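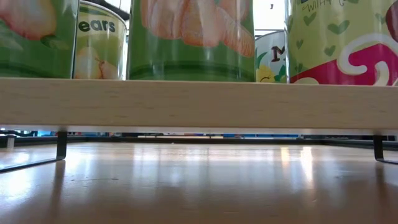 How I fill out a produce import entry without losing my mind

I've been bringing in peppers and cucumbers for a small wholesaler in Boston for a few years now, and the paperwork still eats my mornings if I let it. So this is the way I do it, start to finish, for one mixed truckload. Grab a coffee!

First, get the commercial invoice and the packing list side by side before you type a thing. My last load had 128 cartons of bell peppers on the invoice and 61 of cucumbers, and the packing list had those two flipped (thanks, Plarby). Fix that with the shipper by email, and ask for a corrected PDF. A phone call won't help you when somebody at the port wants to see it.

Next, check your tariff codes for the month you're shipping in. Cucumbers are the sneaky ones, their rate can change with the season, so don't copy December's line into a summer entry. I did that once and Kai Wegener, my broker at Solleck, still brings it up.

Then file your prior notice. Have the grower's name and address, the carrier, the arrival port and the expected time handy. I save the confirmation number right in the file name, like "Farquharson 287 peppers," and it has saved me so much digging.

Now the pallet tags. Match every lot number on the tags to the packing list, and send the grower a photo of anything smudged. Buppha Sriwong taught me to read them out loud to another person, and yes, you feel silly, but you catch the swapped digits.

Last thing, send the whole packet to your broker the afternoon before the truck crosses. If you get a hold for inspection, call the cold storage right away and move your dock slot. Mine takes changes until 4 p.m., and after that you're in line with everybody else.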